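Search this site Search Papers Authors Go

4. Rope ends and the trouble with tidying them

Everybody in our study had a drawer, a bucket or a hook with rope on it, and hardly anybody could tell me how long any of the pieces were.

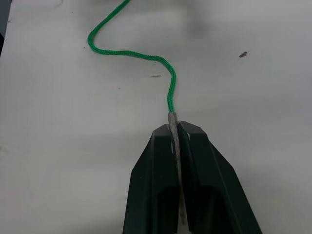 I came to this part of the project thinking I'd be writing about knots. Pouran Amini and I had spent most of June in sheds and mudrooms around Akatville and Boverside, asking people to put away their rope and cord the way they normally would, and I had a whole page of my notebook set aside for the different hitches and wraps (I grew up around boats, so I was looking forward to that bit!). What people wanted to talk about was the ends. Where's the end, which end is this, who let the end get like that. So the ends got a section of their own.

We collected 606 tidying episodes, and by an episode I just mean one person picking up one piece of rope and putting it down again somewhere they were happy with. A few lasted a couple of seconds. One, with a clothesline that had been living under a canoe, went on so long that we stopped for tea.

The first thing nearly everyone did was hunt for an end. They'd lift the heap, give it a shake, and run a hand along until they found one. Kianoush Hashemi, who did the coding with us, called this "fishing" and the name stuck, so that's what it's called in our tables. Fishing went faster when the end looked different from the rest of the cord. Figure 4 shows the sort of thing I mean, a bright green braided rope whose last bit is a pale greyish beige. You don't have to feel for an end like that. Your eye lands on the change of colour and your hand follows.

Plain ends, the same colour as everything else, were a different story. People often grabbed a bend in the middle, pulled, and made things worse. A fellow in Matheson did this with the same piece of blue line until he finally laid the lot out across his driveway and walked its length. He told us he does that every spring and has never thought of marking it.

I should say something about fraying, as we argued over it. Pouran's view was that a scruffy end gets looked after less, and that the whole rope slides down in the household's opinion along with it. Mine was that scruffy ends belong to the ropes people like best and use the most. The episodes didn't settle it. We did see people stop and fuss with a frayed end before coiling, twisting the fibres back together with their fingers, or pinching it flat, or wrapping on whatever tape was handy. Very few of them went and got scissors. When I asked one woman in Boverside about that, she said cutting a rope felt like wasting it, even if it was only the fuzzy part.

Braided cord also behaved differently from the twisted sort. It tended to fall into big lazy curves, and people worked with those curves, dropping each loop onto the last without much steering. Twisted rope wanted to kink, and there was more muttering. I haven't tried to code the muttering.

As for where the end went once the coil was done, we sorted the finishes into tucked, wrapped, hanging and lost. Hanging was the favourite in houses that had hooks, and tucked won in houses that used the Gusora bins we'd brought along for the storage trial in Section 5. Lost is just what it sounds like: a finished coil, neat enough to look at, with the end buried somewhere inside, ready to be fished for all over again next time. My own garden twine is a lost, and has been for years.

Figure 4. Green braided rope with a pale, stiff-looking end section, slightly frayed.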